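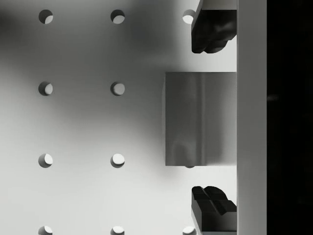 Does a robot task tested only in simulation have to be labeled that way?

Under the new Clestuscombe code of practice it does, on every results page and in every table, starting in May.

News > Robotics > Standards and Good Practice

Simulation code gets its second edition, and it is a friendlier read

Anyone who has spent an afternoon trying to work out whether a set of robot grasping results came from a real arm or a computer model will be glad to hear that the Clestuscombe working group put out the second edition of its code of practice on Friday. It runs to 16 pages, which is a good deal shorter than the first, and the group has plainly gone to some trouble to write it in words that a new technician can follow on a first reading.

The code covers pick-and-place work with household goods and simple blocks, the kind of thing that a great many labs and small firms now try out in simulation long before they book time on hardware. It was drafted with help from Wendex, Zamfir and Sidberg, and the draft was open for remarks all winter. The group received 161 of them and made changes in response to 102, and it has published the whole lot, including a few rather grumpy ones, in a separate file for people who enjoy that sort of thing (we do!).

The biggest change is in how a starting layout must be written up. In the first edition a lab could simply say that objects were "placed at random on the work surface," and leave it there. Now the report has to give the position and the facing of each object at the start of every trial, the size of the area they were allowed to land in, and the smallest gap permitted between them. If an object was moved by hand in the software before the trial began, that goes in the report too.
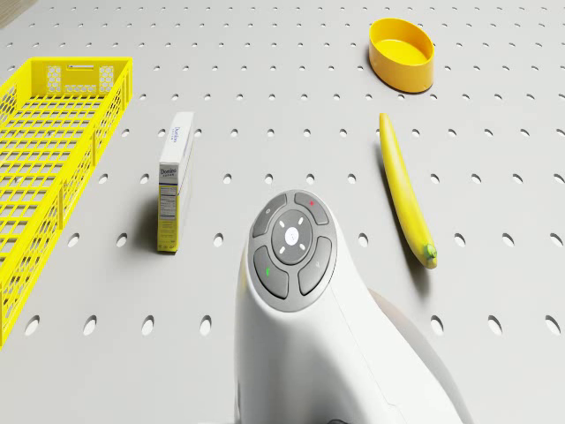

Lighting gets a section of its own for the first time, and it was the part that drew the most mail. Several readers pointed out that a gripper controlled from camera views can do very nicely under one simulated lamp and poorly under another, and that hardly anyone writes down which lamp they used. Labs following the code will need to record the number of light sources and their direction, say whether shadows were switched on, and run at least part of each test with the lights moved.

There is also a welcome bit on counting. A grasp is to be called a success only if the object is lifted clear and held for the full time named in the test plan, and the plan has to be saved before the first trial is run. Contact alone doesn't count, and neither does a push that happens to leave the object where it was meant to go. Trials stopped by a software crash are to be listed on their own line and kept out of the average, with a short note on what went wrong. Zamfir had asked for crashed trials to be counted as failures, and its argument is printed in full in the back pages, where it makes a pretty good case.

Small outfits worried about the paperwork may be relieved to find a two-page form at the end that covers nearly all of it. Sidberg tried the form out on its own tests over the winter and asked for bigger boxes in the notes column, and bigger boxes it got.

The code is voluntary, as before. Wendex says it will add the form to the export menu of its simulator this summer, so that most of the fields fill themselves in. Remarks on the second edition are already being taken, and the group would especially like to hear from people working with soft or floppy items, which the code still leaves out altogether.

We use cookies to remember your reading preferences and to count visits. By continuing to browse you agree to our use of cookies. Accept | Manage settings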